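Jalora two-arm bench cell, second-hand and new

We sell the Jalora and we also repair it, so take the sales sheet with some salt. It says the cell is ready to work out of the crate. Ours wasn't. Allow a morning for bolting down the arms and 8 minutes per arm for the zero routine, and run that routine again every time a mounting plate has been slackened.
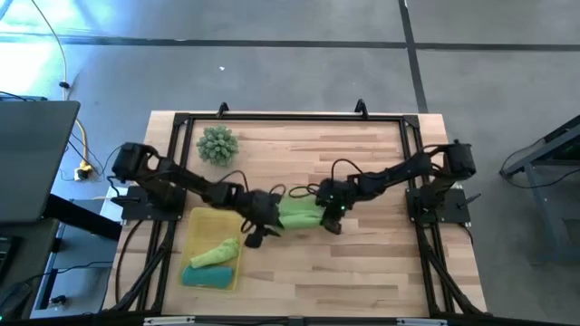 Cable wear is what brings most of these back to us. The maker quotes 2000 hours between inspections, a figure we don't believe if the cell folds cloth all day. Look at the loops above the arms near the wrists: with both grippers brought together on one cloth, as with the green one, the links are well bent and the cables have to follow. Check there every 60 hours for flattened or shiny sleeving. Keep spare leads off the floor if you can.

Spares kit: two wrist cables, finger pads, plate bolts. The "long life" pads cost 3 times as much and we've seen no difference.

Repairs and awkward questions to Rasha Akl in the workshop. Closed for stocktaking in November.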